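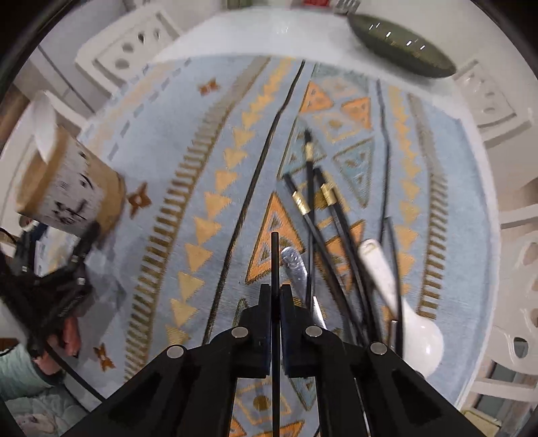
Hand-held gripper over the rug, with chopsticks, spoons and a paper cup to pick up.

Robots & Automation > Visits and open days
2 min read
February - posted by rugrat_2111

What should we expect at a hands-on gripper demo?

Our after-school club has a place at the Katbridge open day next month. The sheet they sent says visitors get 33 minutes at a station where you pick up household items with hand-held grippers, then watch an arm try a similar job. I have 12-year-olds who have never seen a robot up close. Is it worth the bus fare, and should I prepare them?

Answer 1
Yes, go. We went to the same kind of thing at Lerard last year. The grippers have two parallel fingers and most kids get the idea quickly. Chopsticks are the hard part. They lie flat, and if they are crossed you tend to drag the second one along with the first. Start with a paper cup, then try a spoon. Tell the kids to watch the cables and not step over them - ours got tangled twice and we lost time. Long sleeves should be pushed up.
If they let you hold one in each hand, try that too. It is slower than you would think.

Answer 2
It was OK. Parking was bad. We paid 60 for the group and the arm was down for half the afternoon. Ask before you book.

Answer 3
Check whether the station is on the floor or at a table. The Msimang one was on a rug and two of our adults could not kneel that long, so they mostly watched. I would also ask what time the arm runs. At ours it only ran at 2:00 and the first group missed it. No real prep needed for the kids, we just had them pick up pencils with kitchen tongs the week before.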